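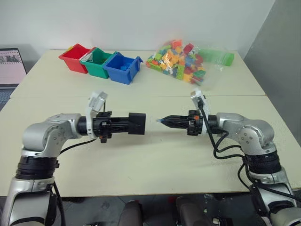
What is an open-front bin used for?
Storing small loose items, such as toy building bricks, screws or craft supplies, where they need to be seen and picked out by hand without lifting a lid.

Open-front bin

An open-front bin (also slant-front bin, hopper bin or pick bin) is a small, lidless storage container whose front wall is lower than its back wall or slopes outward to form a lip. It is usually molded from plastic in one piece. The type was developed for workshops and parts counters and later became common in homes, classrooms and playrooms, where it is often used to sort toy building bricks.

Contents
1 Form
2 Materials and manufacture
3 Color
4 Use with building bricks
5 Comparison with other containers
6 Care
7 See also

Form

The basic shape is a box with a flat floor, two side walls, a tall back wall and a cut-down front. On most bins the top edge of each side wall runs level from the back and then drops at an angle toward the front. The sloped section is called the throat. The lip is the part of the front wall left standing below the throat, and its height sets how much the bin can hold before items spill when it is pulled forward.

A steep lip holds more but hides the front of the contents. A shallow lip lets the user see to the floor of the bin and slide pieces up and out with a fingertip. Bins meant for children tend to have a shallow lip with a rolled edge.

Many bins have a hanger ledge molded across the back, by which they can be hooked to a rail or louvered panel. Others have a stacking rim, a narrow step along the tops of the side walls that receives the base of the bin above. In a stack, the throat remains open and each bin can be reached without taking the stack apart. Bins without a stacking rim may nest when empty, provided that the walls taper.

Some models have a slot in the front for a paper label. Where there is no slot, labels are stuck to the lip or a folded card is stood inside the bin against a wall.

Materials and manufacture

Polypropylene and high-density polyethylene are the usual materials. Polypropylene is stiffer and takes a glossier finish. Polyethylene is less likely to crack when dropped in a cold room. Clear bins are made from polystyrene or polycarbonate, of which the first is brittle.

Production is by injection molding. The open shape with tapered walls releases easily from the mold, and a small bin needs no moving mold parts apart from those that form the hanger ledge. Color is added as pellets before molding, so scratches do not expose a different shade.

The Borbély pattern, made at Rarnatport, was an early household version. It left off the hanger ledge and used a wider base so that the bin would stand on a table. The later Dadbridge pattern kept the wide base and added a stacking rim. The two will stand side by side but do not stack with each other. Dadbridge molds were rated for 3,000 cycles between inspections.

Color

Opaque bins are commonly sold in sets of solid colors, with red, green, blue and yellow the most frequent. In workshops, color marks a department, a thread type or a reorder level. In homes and classrooms it more often marks the color of the things to be put away, so that red pieces go in a red bin.

Color matching has two practical limits. Building bricks are made in more colors than bins are, and shades such as pink, orange and light blue may have no bin of their own. These are either placed in the nearest match or kept together in a separate container. The second limit is color vision. Red and green bins set next to each other may be hard for some users to tell apart, and a printed symbol or a fixed left-to-right order is used as a second cue.

Use with building bricks

Bricks are kept either mixed or sorted. Mixed storage, in one tub or bag, takes the least time to put away and the most time to search. Sorted storage reverses this. The main sorting schemes are:

By color. Easy to learn and quick to check. Searching within a bin is slow once the collection is large, as small pieces of one color hide among large ones.

By shape. Preferred for large collections. Pieces of different colors stand out against each other, and the wanted shape is already isolated.

By size. Used as a first pass, often with a sieve, before sorting by shape or color.

By set. All pieces of one model are kept together, sometimes in a bag inside the bin, with the instruction sheet folded beside them.

The Rembridge handbook for classroom storage advises color sorting for collections of up to 200 pieces and shape sorting above that. It recommends filling a bin no higher than the base of the throat.

When a bagged collection is to be sorted, the bins are normally set in a row at the back of the table and the bag is placed to one side. The area in front of the bins is kept clear as a working surface. Large pieces are removed first. A light, matte tabletop makes small dark pieces easier to find, while white and clear pieces show better against a colored tray.

Comparison with other containers

Lidded box: keeps out dust and can be carried full. It must be opened for each use, and the lid needs a place to rest.

Drawer cabinet: holds many categories in a small area. Individual drawers are shallow and unsuited to large bricks.

Clear plastic bag: cheap, light and see-through. It does not stand open by itself, and pieces in the middle cannot be reached without shifting the rest.

Open-front bin: gives direct access and a partial view of the contents. It offers no protection from dust and spills if tipped forward.

Care

Bins are washed in warm water with dish soap and dried upside down. Strong solvents can craze polystyrene and should be avoided. Adhesive from old labels comes off with cooking oil followed by soap. Bins with a cracked lip or a split stacking rim should be taken out of stacks, though they can still be used singly on a flat surface.

See also

Drawer cabinet
Louvered panel
Sorting tray
Toy building brick

Page last changed February 13, 2018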